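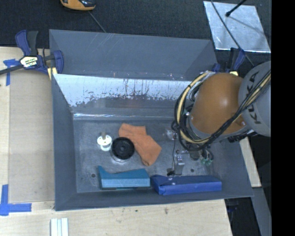 Part-time sorting assistant, returned household goods

Leltano is looking for one person to join our sorting room at the Ramanauskas building, second floor. The work is calm and done mostly standing.

Every day we receive mixed small things from shops and from private households: spools, wheels, socks and other textile pieces, caps, handles, parts of toys. They come to us all together in large metal bins. Your task is to take the things out, look at each one, and decide in which group it belongs. After that you write the group on a paper label and put the item in the right box.

What you will do
Empty the bins, one by one, and sort the contents by material and by use
Put textiles apart from hard objects, also when they are very small
Note items which you cannot recognize, and ask a colleague about them
Wipe the tables and the bins at the end of the shift
Help with packing for our customer Cerkico when there is a large order

What we ask from you
You are patient with small objects and you like order. You can read and write simple English. You can lift a full box from the floor to a table. Experience in a warehouse is welcome but we do not require it, we will teach you everything during the first 6 shifts, and these are paid like all the others.

What we offer
A contract for 5 mornings a week, starting in March, with possibility to extend. Work clothes and gloves are given by us. There is a kitchen with a stove, and coffee and tea are free. After the trial time you receive a one-time payment of 200 dollars for your own shoes, if you prefer them to ours.

How to apply
Please send a short letter and your résumé to Dela Tetteh at the Leltano office. Write the number 846 in the subject, so that your letter goes to the correct folder. A photo of you is not necessary. If you have worked before with our partner Skakik, please mention it in the letter.

We invite all suitable persons to visit the sorting room before they decide. The visit takes one hour and you can ask any questions to the people who work there.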